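Trarley Small Bakes

A plain-text recipe collection for countertop toaster ovens

Version note: September revision

What is in this collection

Trarley Small Bakes holds 100 recipes for small-batch baking. Each recipe is one text file. All of them are written for a countertop oven, and 69 make four servings or fewer. The rest are breads and tray bakes that do not scale down well.

The recipes came from three places: the Lullen community cookbook, handwritten cards from the Drillbridge bakery, and the Evangelista family notebook. Spelling and units were made consistent. The wording of the steps was left close to the source.

File layout

recipes/ one file per recipe, named by dish
index.csv title, source, yield, oven setting, rack position, bake time
notes/ longer comments on flour, yeast and pans
CHANGES.txt list of edits since the first release

Fields in each recipe

Title, source, yield, ingredients by weight, steps, oven setting, rack position, bake time. Cup measures are given in parentheses when the source had them. The largest dough in the set uses 600 grams of flour.

Rack position is either "upper" or "lower". Flat items such as buns and discs of pastry are listed as lower unless the source said otherwise.
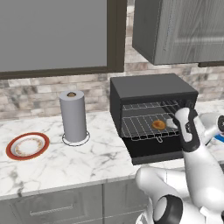 Round pastry on the lower rack, door down.

Oven settings

Temperatures are in Fahrenheit, with Celsius in the index only. Settings assume a preheated oven with the fan off. If your oven has a fan that cannot be turned off, lower the setting by 25 degrees and check early. Small ovens vary a lot, so treat bake times as a starting point and use an oven thermometer if you have one.

Pans must fit the oven with an inch of space on each side. Do not use glass lids or parchment under the broil setting.

Keep the counter in front of the door clear before opening it. A drop-down door needs room, and the rack has to slide forward over it.

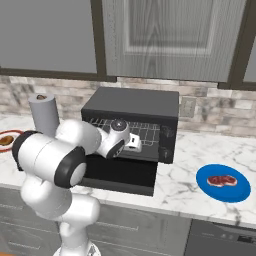 Known problems

- 11 recipes have no yield in the source. The field is left blank.
- The Drillbridge cards often say "bake until done". For these, the bake time is our own and is marked with an asterisk.
- Two Evangelista recipes share the title "Sunday Buns". They are different doughs. The second file has "-milk" added to its name.
- Egg sizes are not given in the Lullen book. We assumed large.
- Allergen information is not included. Check every ingredient label.

Use and sharing

You may copy, print and change the recipes for home or classroom use. Keep the source line in each file. Please ask before reprinting the full set.

Corrections

Send the file name, the line that is wrong and the suggested fix. Changes to bake times should include the oven size and the pan used. Accepted edits are listed in CHANGES.txt with the next release.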